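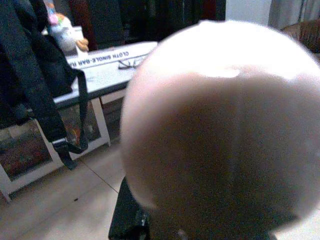
Floor care in the Vorkcombe workroom gets its own gallery page because the floor is the part of the room that changes most during a day. The tables stay where they are and the cabinet stays shut, but the tiles collect wrappers, cups and bits of packaging from lunchtime on. Bags are part of it too. A dark navy backpack hung up with its long black strap let down, buckle and all, has the end of the strap close to the floor, and a brush will catch on it sooner or later. Tuck straps up before you start. Packaging that sits on a low white frame, printed side upside down or not, can stay put as long as there is room to get a brush under the edge.

Workroom floor, spring cleanup, April 2022

The room is 400 square feet, tiled from wall to wall. We took over the lease from Garovo in November and inherited their cleaning sheet, which ran to two pages and was mostly about carpet. The notes on this page replace it. They cover small dry litter only. Spills are on the Cruickshank page, and the windows and shelves are on the list inside the supply closet.

Large pieces go first, by hand. Cups, flat pieces of card and anything with a lid should be picked up and looked into before they go anywhere near a dustpan. A cup with something left in it goes to the sink.

Small pieces go second, with the brush and pan. Snack wrappers are the most common thing we pick up, and they are awkward because they are light and springy. A fast stroke makes them hop over the lip of the pan. Use a short, slow stroke and keep the bristles on the tile the whole way.

The pan goes down flat. On tile, the grout lines are the usual trouble: if the lip sits across a line, crumbs run under it. Move the pan a few inches so the lip is on the face of a tile, then sweep.

Bring the basket to the litter. It weighs very little, and carrying a loaded pan across the room is how half of it ends up back on the floor. Set the basket down within arm's reach, near enough that the pan can be tipped straight over the rim. 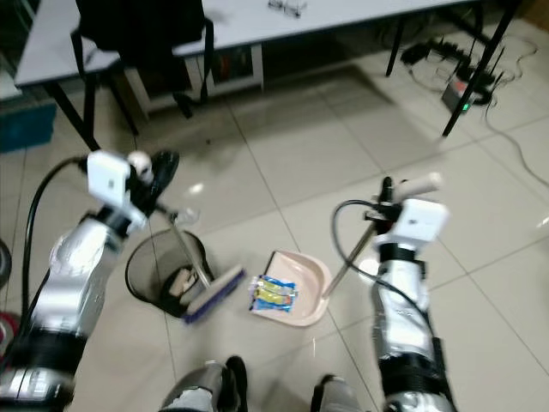
Tip the pan handle end up, and tap it once against the inside of the rim. Wrappers tend to cling to the back corner of the pan and need a push with the brush. Look at the pan before you put it down again.

Long handles are worth the extra money. The first set we had was a short one from Trinderix, fine for a countertop but hard on the knees after 20 minutes. With a longer handle on both the brush and the pan, most people can do the whole floor bent only a little, and some can do it without bending at all.

Basket notes

We use a black wire mesh basket with a solid rim. Paper and light card are what it is good for. Mesh lets crumbs and dust through, so fine sweepings go into the lined can by the door. The same is true of anything sticky. Mesh is slow to clean once something has dried in it, and the only way we have found is a soak and an old toothbrush.

Crumpled paper fills a basket fast. Flatten it or fold it if you have a second. We empty the basket when the paper reaches the rim, whatever time of day that is, and do not press it down to make room.

Under the tables

Table legs that run at an angle leave a narrow wedge of floor at the foot, and light scraps drift into it. Clear plastic is the worst of these. It is close to invisible on a pale glossy tile, and you find it by crouching and looking along the floor toward the light. Pick it out with your fingers. The brush only pushes it further in.

The large gray mat is done last. Sweep up to its edge, lift the edge, sweep what is under it, and let it down again. It does not need to be rolled up for a daily pass.

Stands with thin legs and loose wires are left alone. Sweep around them. If something has rolled in among the wires, leave a note on the board and whoever looks after the stand will get it out. 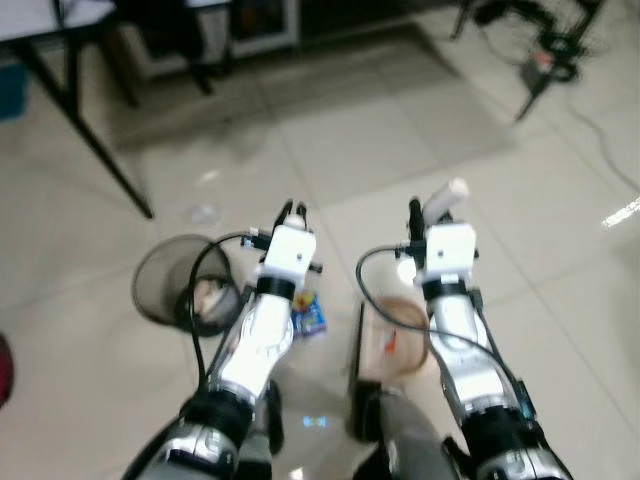

How often does the floor need a full pass?

Once a day is enough for most weeks, at the end of the afternoon. On days when lunch is eaten in the room we add a short one right after, wrappers and cups only.

Should the floor be mopped after sweeping?

Only on the monthly clean. Glossy tile shows streaks, and a damp mop over crumbs makes a paste in the grout that takes longer to get out than the crumbs would have. Sweep, check, and stop there.

What about recycling?

Clean paper and card from the mesh basket go in the blue bin in the hallway. Snack wrappers do not, even the ones that look like paper on the outside. If a wrapper ends up in the basket with the paper, take it out when you empty it.

Where are the spares?

A second brush and pan hang inside the supply closet, left side. Bin liners come in a box of 1,000 and sit on the bottom shelf, so there is no need to buy more. The replacement brush heads are in the drawer underneath. We change a head when the bristles splay out and stop reaching into the grout.

Can bags be kept in the room?

Hang them up, off the floor, straps tucked. The hooks in the hallway are better for anything bulky.

The full floor takes 30 minutes for one person working alone, including emptying the basket and putting the tools back. Knock the brush out over the lined can before hanging it up, bristles down. Corrections to this page can go on the board by the door.

Next gallery: Shelves and cabinet fronts
Previous gallery: Entry and hallway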